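Ticket: Keltalmont label app, labels print with the wrong scale after update
Opened by: Bianka Virág
Product: Keltalmont Desktop, Windows
Status: Closed by reporter

Opened Monday, March 6, 2023

Hi all! I run the back office for a little wine shop in Clostilville and I've been using Keltalmont for our shelf cards and the tags that go on gift bottles since last September. I love it, I really do, but the update has made a mess of my printing and I've lost most of a morning to it, so here I am.

What happens: I open my usual template (the small tag, two per row), hit Print, and everything comes out shrunken and shoved up into the left corner. The preview looks perfect! The paper does not. The text is maybe two thirds of the size it should be, and the price lands right on the perforation, so it tears in half when you pull the tag off.

My setup is a Drotaseck label printer on USB, plus an ordinary inkjet in the office for the big shelf cards. The inkjet is fine. Same template, same PC, same me — only the Drotaseck does it.

Things I tried before writing in:

Turned the printer off and on, and unplugged the USB for a while. No change.

Swapped the roll for a fresh one and ran the feed calibration, the thing where you hold the button until it blinks. It fed a few blanks and stopped in the right spot, so I don't think it's the sensor.

Printed the test page from the printer's own button. Full size and centered.

Printed a tag from Notepad, just a line of text. Also fine, which made me pretty grumpy with Keltalmont, I'll admit.

Rebuilt the template from scratch, thinking the old one had gone bad in the update. The new one shrinks exactly the same way.

Update, after lunch

Support wrote back quickly (thank you!) and asked me to check Print Setup, then Advanced, then "Fit to media." Mine was on. I turned it off, and the tags came out the right size but still too far left, with the first letter of every line chopped off. So halfway there? They also asked what page size the driver reports. I had no idea you could even look that up, but under printer properties it says "User defined" with a width that is way wider than my roll. I never set that. I'm guessing the update reset it, or the driver did, but I can't prove either one.

I also tried going back to the older version. The installer wanted to remove my product list first, and that list has 3000 entries in it, so I hit Cancel so fast I nearly knocked my coffee over. Could that warning please be clearer about whether the list gets deleted or just moved?

Update, later the same day

Okay, getting somewhere. I deleted the printer in Windows, rebooted, and added it again with the driver from the Drotaseck site instead of the one Windows picks. Then I made a new stock size with my real roll width and picked it in the driver AND in Keltalmont. I think that's the part I'd missed, they have to match in both places. With "Fit to media" still off, I printed a strip of 24 tags and every one was centered.

One leftover thing. The picture box on my gift tag template was empty after all this, so I checked that graphics still scale properly. They do, no stretching or squashing.

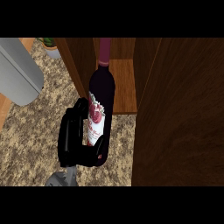 Dark bottle with the red flower on the label

My normal shop logo still won't load in that box, by the way. It's an old file that my cousin saved in who knows what format, and when I opened it in Paint and saved it again as a PNG it worked, so I'm not counting that one against you.

For anybody who finds this through search: check the page size in the driver first, before you go rebuilding templates like I did. And write your roll width on a sticky note and put it on the printer, I've had to measure mine with a ruler two times now.

Two requests for the wish list while I'm here. Could the preview use the size the driver reports, so it looks wrong when it's going to print wrong? And could "Fit to media" stay off after an update if I turned it off before? I'm almost sure I had it off last year.

Closing this on my end. I'll reopen it if the next update does it again — fingers crossed. Thanks for being so patient with all my messages!

Bianka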